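Skoremero 遥操作示教常见问题

本页面向 Skoremero 双臂工作站的操作员和负责整理数据的同事。设备安装和接线请看安装手册,本页不重复。

第一次上机要准备什么?
需要一个操作员账号和一份任务单。账号由 Kurniawati Nair 开通,当天可以用。任务单在 Tadau 里领取,上面写明物品、起始摆放和结束条件。没有任务单的录制不会入库。

手把手拖动和遥控操作,应该选哪一种?
单臂、慢速、路径简单的动作可以拖动示教。双臂同时工作的任务一律用遥控。拖动时操作员的手和身体会进入相机视野,训练时要多一道处理,而且一个人很难同时带好两只手臂。

主手和从手怎么对齐?
启动后先把主手放回支架,等屏幕上的对齐提示消失,再踩脚踏。如果没对齐就踩下脚踏,系统会拒绝接管,从手保持不动。松开脚踏后从手停在原位,可以借这个机会调整自己的坐姿和手腕角度,再重新对齐。

一段示教应该多长?
从双手离开起始位开始,到物品放好、夹爪松开为止。前后各留一点静止时间即可。分拣类任务超过任务单规定时长的,保存后会自动标为“待查”,由 Meinrad Prantl 判断是否保留。

一项任务要录多少段?
目前分拣任务的目标是 2,000 段。上一轮分拣录制入库 1,616 段,另有 218 段被退回。退回最多的原因是起始摆放与任务单不符,其次是中途松开脚踏时间过长。

中途抓掉了怎么办?
物品还在桌面上、手臂够得到,就继续抓,把动作做完,结束时勾选“含重试”。这类数据有用,请不要删掉。物品掉到地上,踩停止踏板,整段作废,捡回后重新录。

可以故意做得很快吗?
不建议。速度太快时腕部相机画面会糊,夹爪闭合的时刻也不好标。按平时用手收拾桌子的一半速度来做就可以。动作过慢、在物品上方反复犹豫,同样会影响训练结果。

每段录制前物品都要换位置吗?
要。任务单给出的是摆放范围,不是固定点。每录完一段,把物品移到范围内的另一处,朝向也改一改,立着、躺着都要有。容器的位置每 8 段换一次。

两只手臂会不会撞到一起?
软件里设了最小间距,接近时主手会有阻力。感到阻力后请往回退,不要硬推。一只手固定或移动容器、另一只手取放小件时,最容易碰到这个限制,建议先让一只手停稳,再动另一只。

夹小瓶子有什么要注意的?
夹瓶身,不要夹瓶盖。指尖从两侧对称靠近,先碰到一侧再闭合容易把瓶子推倒。夹住以后稍微抬高,停一下,确认没有滑动再移动。夹持力的上限已在任务单里设好,操作员不用自己改。

录制时旁边可以有人走动吗?
可以。背景不要求干净,同事照常办公即可。但手和工具不要伸到桌面上方,急停按钮周围也要留出空位。

一个人一次可以录多久?
连续录制不超过一小时,之后换人或休息。手腕酸的时候动作会变形,本人往往感觉不到,回放时才看得出来。排班由 Josiane Chevalier 负责,需要调班请提前告诉她。

录完以后数据存在哪里?
先存在工作站本地,结束本次任务后自动上传到 Tadau。上传期间不要关机。列表里状态变成“已同步”就可以离开。若一直停在“等待”,先检查网线,再联系 Quentin Lemaire。

各路相机不同步怎么处理?
回放时如果发现腕部画面和全局画面对不上,停止录制,重启采集程序,再录一小段检查。已经录好的部分请在备注里写明从哪一段开始出现问题,不要自己裁剪。

训练好的策略表现不好,是不是示教的问题?
不一定。先看失败集中在哪一步。如果总是在接近物品时失败,多半要补录不同位置和朝向的示教。如果抓取正常、放置失败,先检查容器摆放范围有没有录全。

有没有现场画面可以参考?
小瓶分拣任务,先是工作台旁的全局视角,后是腕部相机视角:
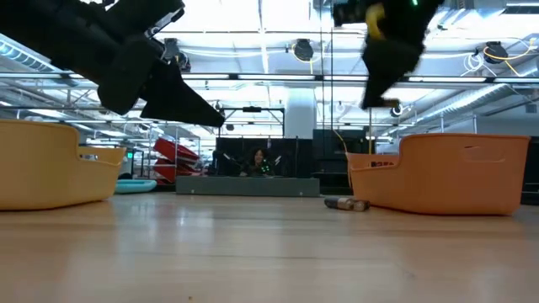
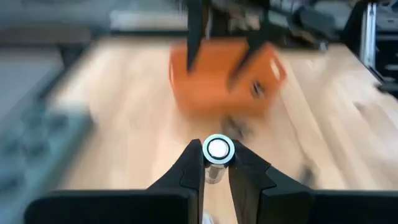 本页最后修改:十月

全局视角里那只棕色瓶身的小瓶躺在右侧黄色料箱前面,属于“躺放”的姿态。腕部视角里两根手指夹着的小圆筒是竖直的,盖子朝向相机。抓取躺放的瓶子时,先转手腕,让两根手指落在瓶身两侧,再往下放。

还有别的问题找谁?
操作方面找 Fabrice Lebrun,账号和权限找 Kurniawati Nair。留言请写上工作站编号和任务单号。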